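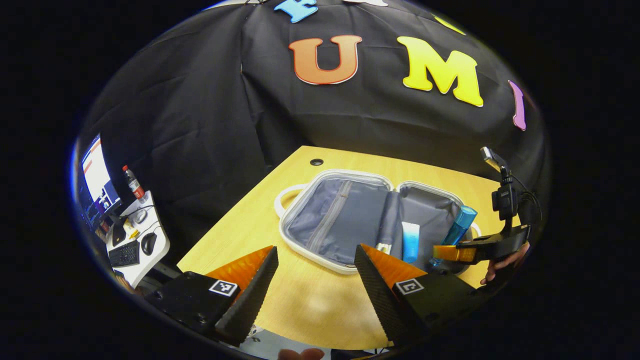
What do you keep in a hanging toiletry case, and what goes somewhere else?

Liquids and creams go in the case, standing up, caps on top. Pills, glasses and anything with a battery go in the day bag.

I am sending this to the whole list because the same thing came up in August and the replies went to one person only.

On Sunday, September 18, 2022, a list member wrote:

> I am packing for the Prallmont trip and have one of the clear-sided
> cases that opens flat. The bottles fit on one side but I never know
> what to do with the zippered side. Last year on the Lislow trip I put
> my toothpaste in there and it got squeezed all over the lining. Also,
> does anyone decant shampoo, or is it easier to buy it there? I will
> be gone 13 days and would like to check no bag at all.

On the zippered side: flat things only. Mine holds a comb, nail clippers, tweezers, bandages and a couple of flat packets of wipes. If the pocket has any bulge to it the case will not close without pushing on whatever is opposite, and I would guess that is what got your toothpaste. Toothpaste goes on the bottle side, next to the tallest bottle so it has something to lean on.

On shampoo: I decant. For 13 days I take one 2 ounce bottle, filled to just below the shoulder, and it has always lasted me. My hair is short. With long hair I would take two bottles or plan to buy some. The shop across from the Fonden guest house carries shampoo and soap but had no contact lens solution when I was there, so bring that from home.

Before I pack a bottle I squeeze it a little, put the cap on while it is still squeezed, and let go. It pulls a bit of air in and leaks less on the plane. Tubes I fold up from the bottom and hold with a small binder clip.

I also lay the open case on the table the night before and leave it there until I have brushed my teeth in the morning. Whatever I used since then goes back in and the case gets zipped last. It rides at the top of the carry-on because they may want it out at the airport.

The clear kind wipes clean with dish soap and a damp cloth. Do the lining too, and leave it open overnight before you put it away.

If anyone has stayed at the Pastor house since they redid the bathrooms, please tell the list whether there is a hook to hang a case on. There was none when I was there.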